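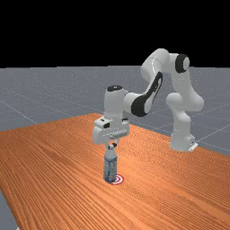

Looking after a wooden table

Most marks on a wooden table come from ordinary things: a wet glass, a hot dish, a drop of oil, a damp cloth left overnight. Nearly all can be put right at home if you know what finish is on the top.

Finding out what finish you have

Pick a spot on the underside or at the back of a leg. Put one drop of water on it and leave it for ten minutes. If the drop sits up in a bead and wipes away without a trace, the wood is varnished or lacquered. If it soaks in slowly and leaves a darker patch, you have oil or wax. If it goes in at once, the wood is bare or the old finish has worn out.

To tell oil from wax, drag a fingernail lightly over the underside. Wax comes up as a faint smear under the nail.

Old tables are sometimes French polished. Dab a little methylated spirit on a cotton bud and touch it to a hidden spot. If the finish goes sticky, it is French polish and should be kept well away from alcohol, including wine and hand gel. Large repairs on French polish are a job for a restorer.

Daily cleaning

Wipe with a cloth wrung out in warm water and a few drops of washing-up liquid. Follow with a clean damp cloth, then a dry one. Go with the grain. Crumbs should be brushed off first, as they scratch when rubbed about.

Do not use:
Bleach or bathroom cleaner
Scouring pads, including the white ones
Vinegar on waxed wood
Spray polish with silicone on anything you may want to refinish later

Silicone gets into the grain and new varnish will not take over it. I had a pine table from my aunt, Natália Fonseca, that had been sprayed every week for years, and the varnish shrank back into little craters. It had to be sanded and sealed before anything would stick.

White rings

A white ring is moisture caught in the finish. It has not reached the wood.

1. Leave it for a day or two. Fresh rings often fade.

2. If it is still there, lay a dry cotton tea towel over it and press with a warm iron, no steam, for a few seconds at a time. Lift and look each time. Leave this step out if the finish is French polish.

3. If that does nothing, rub with a little non-gel toothpaste on a soft cloth, along the grain. Wipe off and buff.

4. Wax or oil the area afterwards so the sheen matches the rest.
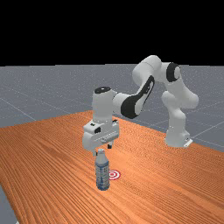 Dark rings and ink

A dark or black mark has gone through to the wood. On oak it is usually iron and water together, from the bottom of a tin or a plant stand. Oxalic acid crystals, sold as wood bleach, will lift it. The finish has to come off first. Wear gloves and eye protection, follow the packet, rinse well and leave the wood to dry fully before sanding. It is safest to treat the whole top, or you will swap a dark patch for a pale one.

Ballpoint on varnish comes off with a pencil rubber more often than you would expect. Felt tip needs a very small amount of methylated spirit on a cotton bud, wiped at once.

Grease and candle wax

For fresh oil, cover with cornflour or talc, leave it overnight and brush off. Repeat if the mark is still there.

Candle wax should be hardened with ice cubes in a plastic bag, then eased off with an old bank card. Take up what is left with kitchen paper and a barely warm iron. Red candles may leave dye behind.

Scratches and dents

Light scratches in oiled wood: rub with fine sandpaper (240 grit), wipe off the dust and put on two thin coats of oil, a day apart.

Light scratches in varnish: a wax crayon in a matching shade. Buy one slightly darker than you think. Too light always shows.

Dents with the fibres still whole can be steamed out of bare or oiled wood. Put a damp cloth over the dent and touch it with the tip of a hot iron. Dry, and sand lightly once the wood is cool. Varnish will turn white if you try this.

Oiling

Use less than the tin says. Put it on with a lint-free rag, wait 15 minutes and wipe off everything that has not gone in. Oil left standing goes tacky and collects dust for weeks.

Rags used with linseed or Danish oil can heat up and catch fire on their own if left in a heap. Spread them flat outdoors to dry, or soak them in water before they go in the bin.

I do our kitchen table in February, when the heating has been on for months and the wood looks thirsty, and again in early autumn. A tin lasts almost 2 years.

Keeping the top flat

Keep the table away from radiators and out of strong sun. If one end must stand near a window, turn the table round every few months so that it fades evenly. Treat the underside when you treat the top, or the boards may cup.

Last updated 12 Mar 2013. Thanks to Yu-ting Mok for the cornflour tip.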